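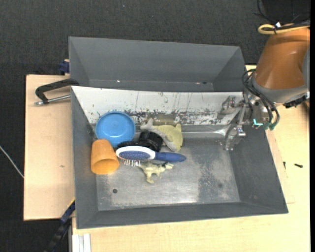 Thursday – glue trials, Skumby boards

Home Notebook Stores Rota Contact
Search the notebook Go
2 min read

In at 8, heater off again. Workshop too cold for hide glue so did the fish glue batch first.

Mixed 500 ml, split over 4 jars. Jar 3 went stringy, binned it. Other three fine after a stir. Clamped the test joints in oak offcuts, end grain and long grain, left till after lunch.

Ok-hee Sung wants open time on each. Got 13 minutes on the thin mix before it skinned over. Thicker one much shorter, didnt write it down, will redo.

Long grain joints good – had to use the mallet, and the wood went before the glue did. End grain hopeless as ever. Size first next time, then a second coat.

Dirik clamps slipping. The pads are worn smooth. Han-gyeol has new ones on order from Maeng, no date yet. Use the old sash clamps till then.

Still to do:
– repeat thick mix, time it properly
– ask Seo-ah if the Trimanent sample can go in the damp cupboard
– label the jars!! two look the same
– find the good brush, last seen by the sink

Left the remaining joints under weight overnight. Please dont move them. Lid on the glue pot, its on the top shelf behind the shelac.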